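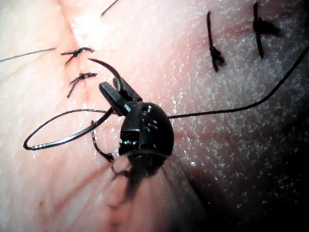 Third throw coming up, curved needle loaded, two knots already in on the left cut

stitchwitch_greenwood
Opinions on my spacing, please. I'm in the Sunday suturing group at Greenwood (hi to anyone else from there!) and the left incision is the one I care about. The two knots there sit pretty close, one right under the other, and now I'm wondering if I should leave a bigger gap before the next bite or keep going the way I started. Also the tails. I cut them short and they still splay out all over the place. Does that bother anybody else or am I being fussy?

hemlock35
Spacing looks fine to me. If you start tight, stay tight, otherwise the last part of the line gapes and you end up squeezing an extra stitch in between. What I'd look at is how much thread you have lying around. There's that big loop going off to the left and then another long strand running out to the right. I'd be catching my own knot in that within a minute.

stitchwitch_greenwood
Ha, fair. I always pull too much through because I'm scared of running short on the tail side. I started with 30 cm.

Joana Rocha
Hello both. I teach the beginner block, so take this as a teacher being picky :) I don't agree with hemlock35 on the loop. A wide, open loop lying flat is easy to read and easy to grab. It's the small curly ones that get you. The bit I would watch is the little strand hanging down from the loop with the kink in its end. Kinked thread never lays down nicely in a knot. Pull a fresh length and throw the old one out, thread is cheaper than your evening.

hemlock35
We'll have to disagree then. Flat loop, sure, but only until you start wrapping, and then the whole oval comes along for the ride. I cut mine down to 200 mm for practice and my knots got better that same week.

Joana Rocha
200 is very short for someone still learning to tie! You get one stitch, maybe two, and then you're fighting for every bit of it. I'd rather see people waste some.

pocketlint
Jumping in with a different question, what are you all using for practice tissue? I bought the Hivard pad in November and it's dry as a board, the needle squeaks going in. Yours is pale and has that wet shine to it, all those little glints over on the right side. Mine looks like a shower mat next to that.

stitchwitch_greenwood
The group leader orders for everybody so I'd have to ask. I did have a Groltstead pad at home before and it was okay for the first few weeks, then the old needle holes started tearing into each other.

pocketlint
Please do ask! I've been wiping mine down with a wet paper towel and it does nothing except make the table wet.

oldmanmattress
Try a spritz of Lanosex on it, the plain one with no scent. Let it sit while you make coffee. I've had the same pad going for ages that way. My logbook says 2,130 stitches, and yes I do write them all down, my wife has already made all the jokes.

hemlock35
I tried that stuff and everything got so slippery I couldn't keep hold of the thread. Water with a drop of dish soap works just as well for me.

oldmanmattress
You used too much. One spritz, not a bath.

Joana Rocha
Back to the original question for a second. Stitchwitch, your needle tip is pointing at the left incision, good, but slow down before you go in and check where you're holding it. Most of my beginners grab too close to the tip and then they've got no needle left to push through with. About two thirds back from the point is what I tell them. And the tails don't bother me at all, short tails stick out, that's what they do.

stitchwitch_greenwood
Thank you!! Okay, so same spacing, new thread, and I'm leaving the tails alone. I'm going to split the difference and cut 25 cm next time so you can both be annoyed with me. Will post the whole line when I get to the end of it.

hemlock35
25 is fine. I'll allow it.

pocketlint
and ask about the pad!!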